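Stock records for small repair workshops
Speaker notes, Karla Maldonado, Cesarora, April 1, 2026

1. Opening

Introduce self. Parts records at Cakwood since the move to the Montes building. Talk covers record structure, counting and disposal. Purchasing is a separate subject; take questions on it at the end.

State the starting position. The old spreadsheet held 2,236 lines. Many described the same part under different names: "fuse 5A", "5 amp fuse", "fuse, small". A search on any one of them missed the others. Staff reordered parts already on the shelf.

2. One part, one line

Rule: the description starts with the noun, then type, then size. "Fuse, glass, 5 A". No supplier names in the description; they go in their own column. Read out the before and after lines from the handout. Pause here, people usually want to write it down.

Unsorted stock gets a line too. Each mixed box is given a number and a location and is entered as "Box, mixed".
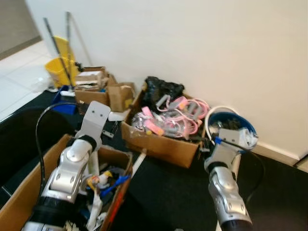 The line stays open until the contents have been entered separately. Do not estimate what is in it. A guessed quantity is worse than a blank, as the reorder report treats it as a count.

Mention the limit we set: no more than 20 open mixed lines at any time. Past that, sorting takes priority over new receipts.

3. Counting

Full count every November. Between full counts, a rolling count of four locations a week. Two people: one counts, one writes. The writer does not see the recorded figure until the shelf is finished.

Differences are entered the same day with a reason code. Codes are on the back of the handout. "Unknown" is a permitted code. Expect it to be used a lot in the first year.

Clear the work surface before starting a tray and finish one tray before opening the next.
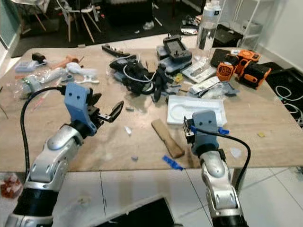

4. Disposal

Parts with no movement and no matching equipment on the register are listed for review. The review asks whether the equipment still exists on site, whether the part is still sold, and what it would cost to replace. Packaging is not stock and should not be kept with it.

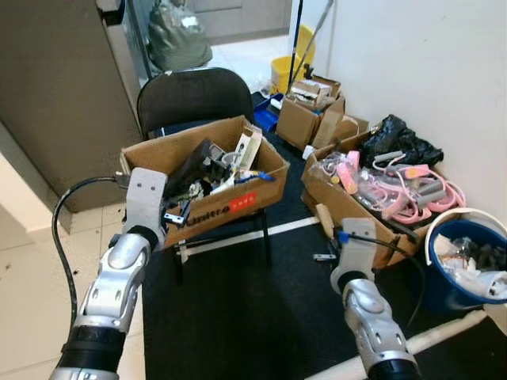

Open box of mixed parts and packaging on a chair.

Gestumitz import: skip unless asked. The file needs the location column in text format, otherwise leading zeros are lost.

Leave the reason codes on screen during questions.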